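Starlow Household Robotics Challenge

The Starlow Household Robotics Challenge, usually shortened to Starlow, is a student competition in which teams program a two-armed robot to do kitchen chores. It is run from Kumside by the Dimitriou Trust and is open to college and university clubs. Entrants do not build the robot. They are lent time on a shared machine and are judged on what they can get it to do. Supporters describe the event as a test of home robots in real conditions, a claim that has been questioned by former entrants and by at least two of the teaching staff involved.

Format

Each team is given 3 practice sessions and a final run. A run is marked out of 500, with most of the marks given for moving crockery between a sink, a dishwasher and a rack. Points are taken away for dropped items and for any help from a team member. The rules do not penalise slowness, and critics have said that this hides the main weakness of most entries.

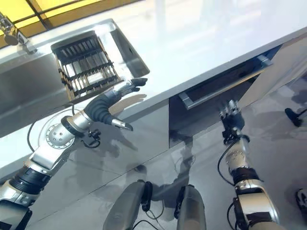
The scoring of reach has been the most argued-over part of the rules. A team can collect marks for placing a hand near a target without touching anything, so a good deal of student effort goes into arm positions that look promising. An arm stretched out towards a dish rack in the sink, with the other hand held low by an open drawer, may be worth as much as a spoon put away. The organisers say partial credit keeps beginners interested. It also makes the published scores hard to read.

Teaching use

Gilwood College counts the challenge towards its second-year automation module. Students keep a log, write their own grasping routines and hand in a report in December. Much of the work is done from the wrist cameras, whose view is often filled by the robot's own fingers. The college calls this good training in dealing with poor information. Several student reports have called it a waste of practice time, and asked for a fixed camera above the counter.
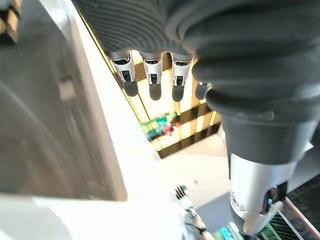
Results and criticism

The highest total recorded by one club over a full season is 2,044, set by a Gilwood team. The figure is quoted in the college prospectus without saying how many runs it covers. No team has been asked to repeat a winning run in a different kitchen, and the layout is known to all entrants before the first session.

The dishwasher task, added later, was meant to answer this complaint. Teams must deal with the door as well as the racks, using one hand to hold it while the other works at the sink.
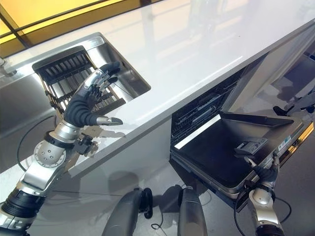
Whether the change made the contest harder is unclear. Marks for the door are awarded separately from marks for loading, and a team can do well on the first while hardly trying the second. A review written for the Trust suggested joining the two tasks together, but the rules were left as they were.

Plates are the other sticking point. The same set is used at every session, which lets teams tune their grip to one size and weight. Glasses were dropped from the rules after 2 seasons and have not come back. 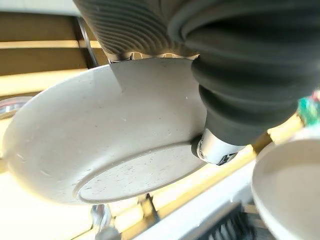

A plate held on its side by the robot's hand, with a second plate standing upright to the right.

Entry numbers are not published. The Trust says interest is growing.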